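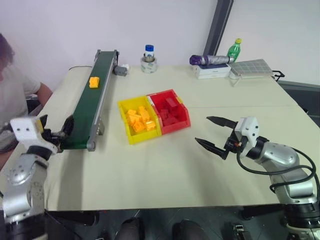

Workshop Tips: Comparing Grippers and Arms on a Bench Conveyor

Last updated: May

The Poltbridge workshop keeps these notes for members who are trying out a gripper, an arm or a controller on the small sorting bench. They apply equally to a home workshop with a sturdy table and a free power point.

Setting up the bench

Set the conveyor diagonally if two arms share the table. Each arm can then reach part of the belt, and the bins can stand in the middle where both can get at them. Run the belt for a few minutes with nothing on it and check that it tracks evenly between the side rails.

Keep cables behind the conveyor or along the arm itself. A cable that loops at the wrist needs enough slack for a full turn. Move the arm slowly by hand through its whole range before power is applied, and watch the cable the entire time.

Choosing test pieces

Studded toy bricks are inexpensive and suit most beginner trials. Use two colours and matching bins, yellow to yellow and red to red, so that a sorting error shows at a glance. Start with one brick on the belt. Wash bricks in warm soapy water when they become greasy, and dry them fully before use.

Comparing grippers

Change one thing at a time. If the Clekera fingers are being compared with the Udwood set, the arm, controller, belt speed and bricks should stay the same. Our own comparison ran to 400 picks for each set. The Clekera fingers were better at lifting a brick out of a full bin; the Udwood fingers closed more squarely on the belt but tended to nudge neighbouring pieces.

Long fingers reach well into a bin, though they flex more at the tips. Wipe the finger pads with a damp cloth between runs - dust changes the grip more than most settings do.

Controllers and cameras

The Butt controller stores its speed settings under program 1231. Write down the existing values before altering them. Members using a camera should fix its position first and leave the room lights as they are until the trial is over. A plain wall and a pale tabletop make coloured bricks easier to pick out.

Working safely

Keep forearms off the table while an arm is moving, and know where the stop button is. Tie back long hair. No fewer than 2 people should be present for any trial using both arms.

Replacement finger pads are kept in the drawer marked 2629. Please sign for anything taken.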